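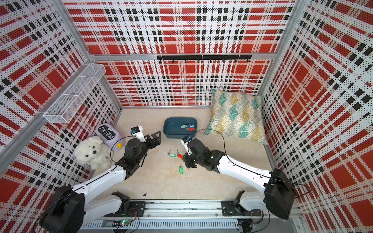
4.2 Equipment Planning and Cost Structure

The Stisedau cell was planned as a two-arm station for handling small household items, with key sorting as the first task. The purchase request had 21 lines. Most of the discussion in the group went to the arms, which made up one of those lines. This section covers the rest of the request as well, and where our estimates were wrong.

We sorted the lines by what would stop work if the part were missing. The arms, the grippers, the wrist cameras and the rail went into the first group. The frame, wall panels and cabling went into the second. Task objects such as keys, tags, tubs and soft items went into the third, which we treated as office supplies in the first draft of the budget. That was a mistake. Objects get lost, bent or swapped between sessions, and a replacement tag in a different color changes the task. We now order them in one batch with spares and charge them to the cell.

Mounting both arms on a shared rail cost more than two separate pedestals would have. The rail was chosen for the setup time it saves. With both bases on one part, the spacing between them can be measured once and written down, and a swapped arm goes back to the same place. The quote from Hnatiuk listed the rail without base plates or fasteners, and we missed this on first reading.

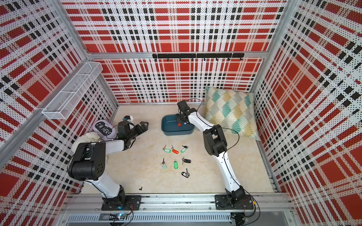

The base plates were then ordered separately and came in a later shipment, so the arms stayed in their boxes. Together with a delayed camera order, this put the cell almost six months behind the plan. None of the missing parts was expensive. We recommend that a planner ask each supplier for a full list of what is needed to bolt the item down and power it, and compare that list with the quote before signing.

Cameras were budgeted per viewpoint. The cell needs a fixed view of the whole workspace, and each arm needs its own view at the wrist. It is tempting to leave the wrist cameras for a second round of funding. We advise against this for small objects. A key is thin and shiny, and from a fixed position the gripper often covers it at the moment of the grasp. 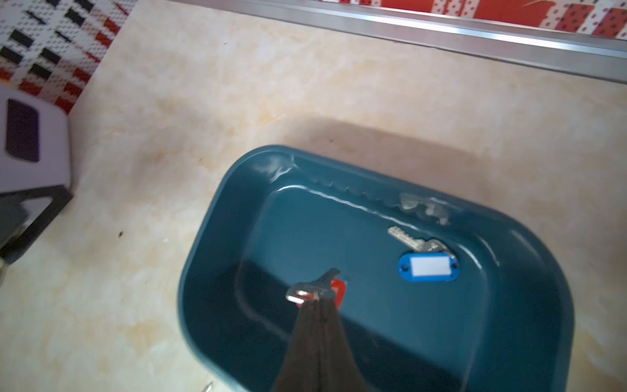
Figure 4. View from a wrist-mounted camera during key sorting. A key is held between the gripper fingers above the teal basin; another key, on a blue tag, lies inside.

Wrist cameras bring costs of their own. Their cables bend with every motion of the arm and should be counted as wear parts. Gripper fingers belong in the same category. In our revised budget, cables and fingers have a yearly line, and we keep two spare sets of each on the shelf at Gestby. The sets are small enough to store in one drawer, and a change of fingers takes less time than filling in the order form for new ones.

Floor material deserves a short note. A patterned, glossy surface is cheap and easy to wipe clean, but reflections and crumbs show up in close views. We first priced a matte sheet as an option and later moved it to the base list for the next cell. Cleaning time was not in the plan at all. It is paid out of the same staff hours as data work, and it should be listed there.

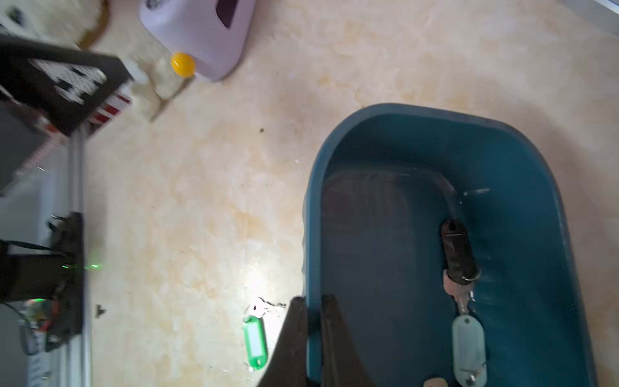 Sarahí Pacheco objected, on reading a draft of this section, that a yearly line for wear parts is easy to write and hard to defend, and that it will be the first thing cut unless usage is logged from the start. We agree. The Zullgate planning sheet, which we used for the revised budget, now has a column for the date each part was replaced. The log was begun in August and is too short to support a yearly rate.

Comments

Reader: Did the request include shipping and import fees as a separate line? Ours were spread over the items and we could never get them back out.

Reply from the authors: Yes, a single line for everything. We would split it by supplier next time.

Reader: Agree on the fasteners. We had the same problem with a gripper adapter.

Last updated: 30 October 2024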